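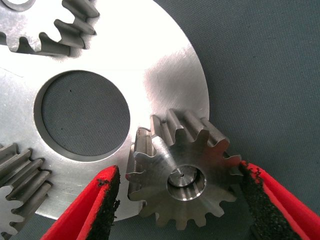
The carrier plate with its gears, on dark woven fabric.

2026-01-02
By our workshop correspondent

Workshop & Making > Small Gearboxes

Search articles Enter keyword Go

Most people who own a planetary gearbox have never seen inside it. It sits in the cordless screwdriver, in the wheel of the electric bicycle, in the winch on the boat trailer, and it is closed with grease and screws. I wanted to write about what happens on the table before the housing is closed, and so I spent a day with the Mekum demonstration set, a gearbox made to be put together by hand and taken apart again.

The set was first sold in April, mostly to technical schools, and 300 have left the store. It is not a toy. The plate is heavy in the palm and the gears are steel, with straight teeth. Straight teeth are noisy when they run fast, but they are kind to a beginner. You can lower the gear from above and it will find its place, where a helical gear must be turned in like a screw.

The instructions come from Šindelář, a small publisher of school manuals, and they are short. First you wipe the plate. Then you lay it flat and put the planets on it, one after another. In the middle stays a large round hole, and through it you see whatever you have put underneath, so a dropped washer is easy to notice there. I was told to work on a dark surface for this reason, and I now do it at home also.
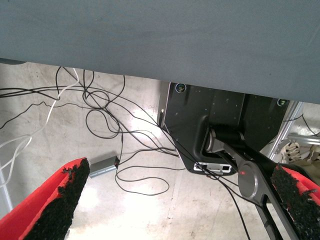
The table matters more than I expected. It should be flat, and it should not move when you lean on it with your forearm. At Cidell, where they build larger gear units for conveyors, the assembly tables are 88 centimetres high, a little more than I have in my kitchen. After one hour of standing I understood why. When the table is too low, you bend your neck to see if the teeth have met, and by the afternoon you stop looking carefully.

Light is the second question. A polished plate throws it back at you, and one part of the metal becomes a white patch in which no scratch can be seen. The remedy is simple – put the lamp to the side and turn the plate slowly under it. The fine lines left by the machining appear and disappear as you turn. A scratch that you can feel with the fingernail is a fault. A line that you can only see is usually none.
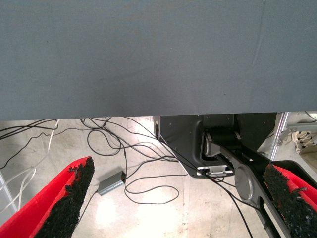
Below the table: cables and a grey metal box on the concrete floor.

Then there is the floor, a subject on which manuals are silent. A small gear which rolls from the table falls on concrete, and concrete is harder on a tooth than one would think. The tip gets a tiny burr, and this burr you will hear later in the closed gearbox as a regular click. If a gear has fallen, I run a fine stone over the tips and try it against its neighbour before it goes back. Cables make the search longer. It is worth tying them together before you begin, and I say this as a person who has not tied his own.

The planets should go on without force. When one of them does not want to sit, the wish to push is strong, and it is nearly always wrong. Lift it, turn it by half a tooth and let it down again. In my first attempt I needed 62 minutes for the complete set, of which the greater part went on one gear that I was holding slightly tilted. The second attempt was much quicker – I had learned to hold the gear by its rim and keep my thumb away from the bore.
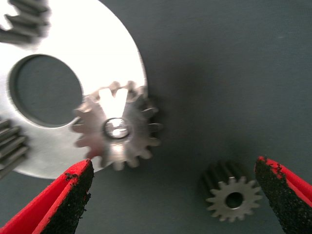 A silver spur gear at the rim of the plate, with a smaller one lying apart on the dark surface.

Grease comes last and in a small quantity. Beginners fill the whole housing, and afterwards it comes out at the shaft and collects dust. A thin film on each tooth is enough, put on with a flat brush. The engineers at Stirnitz, who repair old winches, weigh it on a letter scale, but for a set of this size the eye is sufficient.

The complete set costs 669 euros, which is much for a private person and acceptable for a school. Spare planets are sold singly. The cover is fixed by ordinary hexagon screws, and these should be tightened crosswise, first by hand and then with the short key from the box.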